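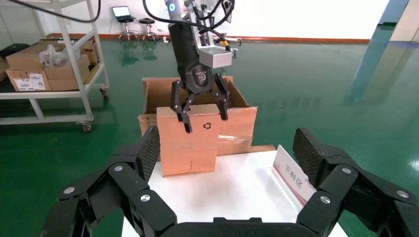 Testham Packing Cell: Fault Review Meeting

Minutes of the meeting held 16 February 2026

Present: Ngozi Omoregie (chair), Geert Vermeulen, Anatole Chauvin, Titilayo Wike
Apologies: Nkechi Nwankwo
Minutes: Titilayo Wike

1. Minutes of the last meeting

Agreed with one correction. Under item 3 the spare gripper cable was recorded as ordered. It was quoted only. Geert has now placed the order with Bonari, delivery expected in March.

2. Dropped boxes at the unloading area

Geert went through the fault log. Since the last meeting there have been 12 drops, all with the small upright cartons. None with the large ones. In every case the two-finger gripper closed, the controller reported a good grip, and the carton slipped out during the lift or the turn toward the shelving cart.

The controller counts a grip as good when the fingers stop short of fully closed. It does not check again once the arm is moving. So the arm carried on to the drop-off point with nothing in the fingers, opened, and logged the pick as complete. The log for those runs cannot be trusted and Titilayo has marked them as void.

Anatole asked whether the grip force had been changed. Geert said yes, it was lowered after the complaint about crushed corners, and the person who lowered it did not write it down. He said it was him. The old value has been found in a backup and put back for the small cartons only.

Anatole thinks force is only part of it. The small cartons are being taken high up on the sides, and when the arm starts to turn, the bottom swings out. He would like the grip point moved down toward the middle. Geert is willing to try it but pointed out that the fingers then come closer to the table, and the present table height in the program was measured before the feet were adjusted. The height has to be measured again first.

3. Failure to stop

This was the main item. During one of the drops a carton landed on its side against a larger open box. Judia, the contractor running the trial, had a technician at the table, and he reached in to pick it up. He had pressed pause on the tablet and took the arm to be stopped. It had only paused the job queue. The arm finished its current move and the gripper came down beside his forearm. He was not hurt. He pulled back and hit the emergency stop, and the arm stopped at once.

Ngozi asked that it be recorded as a near miss and not as an operator error. The pause button on the tablet says "Pause" and gives no sign that a move is still running. Everyone at the table agreed they would have read it the same way.

Titilayo has spoken to the technician and has his written account. It is in the shared folder with the controller log. The two agree on the order of events. The log shows 4 seconds between the pause and the end of the move.

Anatole reported that the supplier, Olatunji, has a setting which makes pause a controlled stop in place. It was left off at installation to avoid cartons being left hanging in the gripper. Ngozi said a hanging carton was acceptable. Anatole will have it turned on and tested before the cell is used again.

Until then the cell stays locked out. The key is with Geert.

4. Cables

Geert raised the loose loops of cable on the arm. He has not seen them catch on anything, but with a lower grip point there is more chance of it. Anatole to tie them back, leaving enough slack for the wrist to turn fully. The connector above the side bracket is to be checked while he is there.

5. Test before restart

Agreed that the cell will not go back to normal running on the strength of the settings change alone. Geert proposed 26 picks. Ngozi wanted more, and no drops allowed. Settled at 2000 picks over several shifts, small and large cartons mixed, with a person watching from outside the marked area. Any drop that the controller records as a completed pick ends the test and comes back to this meeting. Titilayo noted that this will use up most of the cartons we have in stock and that the scuffed ones should be kept for it.

6. Actions

Geert Vermeulen: measure table height, update the program, start a paper change sheet for the cell.
Anatole Chauvin: pause setting turned on and tested with Olatunji present; cables and connector.
Titilayo Wike: near miss report to Judia; one-page notice on pause and emergency stop, to be fixed by the tablet.
Nkechi Nwankwo: rota for the test shifts (Ngozi to let her know).

7. Any other business

Anatole asked whether the shelving cart could have its wheels locked during runs. Geert said they should be already. To be added to the start-up checks.

Next meeting: in March, once the test is finished or stopped. Titilayo will send the date.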